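Home | Topics | Ask | Unanswered | Members | Log in

Freestanding coat rack leans and wobbles once real coats go on it
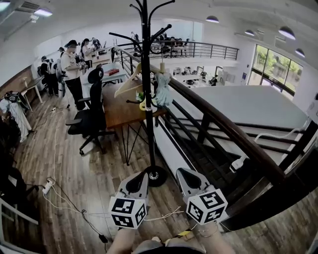 Posted in Hallway and Entry
Asked by Plimach, 233 views

We rent and the lease says no holes in the walls, so a freestanding rack is what we have. It has a round base and curved hooks at the top, and it stands on a wood floor. With light things on it there is no problem. Once the winter coats come out in January it starts to lean toward whichever side has the most on it, and if you pull a coat off quickly the whole rack rocks.

I have tightened the pole where it screws into the base. That helped for a week or so and then it was loose again. The floor in that corner may not be level either. It is an old building and a marble will roll from the door to the kitchen.

I would like to keep the rack if I can. Is there a way to make it steadier without drilling into the wall? I also don't want anything that will mark the floor, as the deposit is a big one.

2 people are following this

Verna Ferreira
Helpful (70)

You have two separate problems and I would deal with them in order.

First the joint. Take everything off the rack, lay it on its side on a blanket and unscrew the pole from the base. Most of these have one bolt coming up through the base with a flat washer. Add a split lock washer between the bolt head and the flat washer, then tighten it with a wrench. Hand tight won't hold. If the pole is made in sections, check each joint too. A turn of plumber's tape on the threads takes out most of the play - wrap it in the direction the threads tighten or it will bunch up.

Then the base. Stand the rack up empty and push down on the edge of the base at several points. If it rocks, the floor is uneven or the base is slightly bent. Turn the rack first, as sometimes a quarter turn is enough. If not, put self-stick felt pads under the base and double them up on the low side. Felt is fine on a wood floor as long as you keep grit out from under it. Avoid cheap rubber pads, some of them leave a dark stain in the finish that does not come out.

After that it is a matter of weight. You can lay a ring-shaped weight over the base if the pole comes off, or put a couple of flat barbell plates there. I used a 5 pound plate on mine and painted it to match. Heavy coats should go on opposite hooks, and bags should go somewhere else. A full work bag weighs more than any coat.

Boonmee Onsri
Helpful (5)

Put it in a corner. Mine is almost touching both walls and it has not gone over since. I put felt dots on the hooks where they meet the paint.

Wannasri
Helpful (2)

We gave up on ours and got an over the door rack. No holes and it holds more. The door doesn't close as well now though, so check the gap at the top before you buy one.

Plimach
Comment

Thanks Verna. There was only a flat washer in there. I put in a lock washer this evening and the pole feels solid. The base still rocks a bit so I will get felt pads on the weekend. The corner is out for us - the radiator is there.

3 answers | 1 comment | Share

Contact | Rules | Copyright Zastden Home Help | Back to top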